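Moving coins off Risero before the withdrawal change - anyone done it yet?

stelby_road
Risero emailed me in November to say withdrawals to outside wallets will need the receiving address registered first. I've got a small amount of Bitcoin there and I'd sooner move it to my own wallet before that comes in. Has anyone gone through it recently? I'm mainly after what the fee was and how long it took. The email gives neither.

R_Benes
Did mine last month. The fee was £2 and it showed in my wallet the same evening. You have to turn on withdrawals in the security settings first, and there is a waiting period after you do. Mine was overnight. Start with a small test amount.

tallowhill
I don't see the rush. Registering an address is a form with one box on it. Risero has held my coins for years and I've never had a problem taking money out. People panic every time an exchange changes a rule and half of them end up losing their recovery phrase.

stelby_road
I'm not panicking, I'd just like to have it done. Is it one box, though? The email mentions "supporting information".

Zarmeena B
It's more than one box if the wallet is your own. I had to sign a short message from the wallet to show I control it, and upload a screenshot. If you are sending to another exchange it's much simpler - you pick the name from a list and confirm. I was sending to Tovar and that went straight through.

tallowhill
Fair enough, I've only ever sent exchange to exchange. I still think most people are safer leaving it where it is.

R_Benes
Safer until the exchange stops paying out. I had 300 pounds' worth on Iltum when it froze withdrawals. I got 209 back after a very long wait and a lot of forms. It wasn't a sum that ruined me but I don't keep anything on an exchange now unless I'm about to sell it.

tallowhill
Iltum was offering silly interest and everyone could see it. You can't compare the two.

R_Benes
I wasn't in the interest scheme. I had an ordinary account and it was frozen with the rest.

Overgaard_S
Both of you have a point. If you won't look after a recovery phrase properly then an exchange is the lesser risk. If you will, move it. What I would say to the original poster is write the phrase on paper and don't photograph it or keep it in your email drafts. Restore the wallet from the paper copy once while it's still empty, so you know you wrote it down correctly.

stelby_road
Thanks, I'll do the restore first. Withdrawals are switched on now and I'm waiting for the overnight bit to pass.

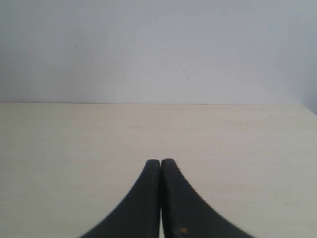

kettlewick
Does the £2 fee get charged again if I send a test amount first and then the rest?

Zarmeena B
You pay it on each withdrawal, so a test and then the main amount comes to 2 fees.

kettlewick
OK. On a small balance that's a fair chunk of it, but I'd still do the test.

tallowhill
Or skip the test and check the address properly. Copy and paste it, then compare the first and last few characters.

Overgaard_S
Compare the whole thing. There is malware that swaps the address on your clipboard for one that starts and ends the same way.

stelby_road
Update: the waiting period finished at 7am, so I sent the test and it arrived before lunch. I've sent the rest now. It asked me for a code by text and another by email. Registration wasn't asked for, so it looks as though the new rule isn't on my account yet.

R_Benes
Good. Download your transaction history as well while you can still log in, you'll want it if you ever sell and have to work out the tax.

16 replies - 4 shares

Back to top | Contact the moderators | Posts remain the copyright of their authors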